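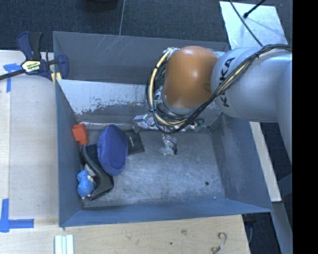
Modélisme ferroviaire > Actualités > Voie et alimentation

Publié le 29 septembre 2018 – par la rédaction

Nuvov révise son décodeur d'accessoires pour aiguillages à solénoïde

Nuvov annonce la deuxième version de son décodeur d'accessoires à 6 sorties, destiné aux moteurs d'aiguillage à double bobine. Le boîtier conserve ses cotes extérieures – 92 mm de long, borniers compris – et se fixe par les mêmes quatre vis que le modèle précédent.

L'étage de décharge a été redessiné. Chaque paire de sorties dispose désormais de son propre condensateur, alors que la première version partageait une seule réserve pour l'ensemble. Le temps de recharge entre deux manœuvres descend à environ 400 ms sous 16 V alternatifs. La durée d'impulsion se règle par variable de configuration jusqu'à 500 ms, valeur à réserver aux moteurs anciens à forte inertie.

Rory Forsyth, responsable des essais, précise que les moteurs Plokeck à fin de course intégrée sont reconnus sans câblage supplémentaire. Pour les moteurs Kinnear, le fil commun doit être relié à la borne C et la polarité inversée dans la configuration. Les moteurs lents à courant continu ne sont pas pris en charge.

L'adressage accepte la programmation sur voie principale. Une entrée auxiliaire permet d'alimenter la partie puissance par un transformateur séparé ; la masse du bus reste alors isolée de celle des bobines. Les adresses enregistrées ne sont pas transférables depuis la première version et doivent être saisies de nouveau.

Un défaut signalé en mars sur les premiers exemplaires – perte de la position mémorisée après une coupure brève – est corrigé par le nouveau micrologiciel. Les appareils concernés peuvent être mis à jour en atelier chez Flametley, distributeur de la gamme. La notice révisée comprend les schémas de raccordement en deux et trois fils.

Contact | © 2018 – Tous droits réservés | Haut de page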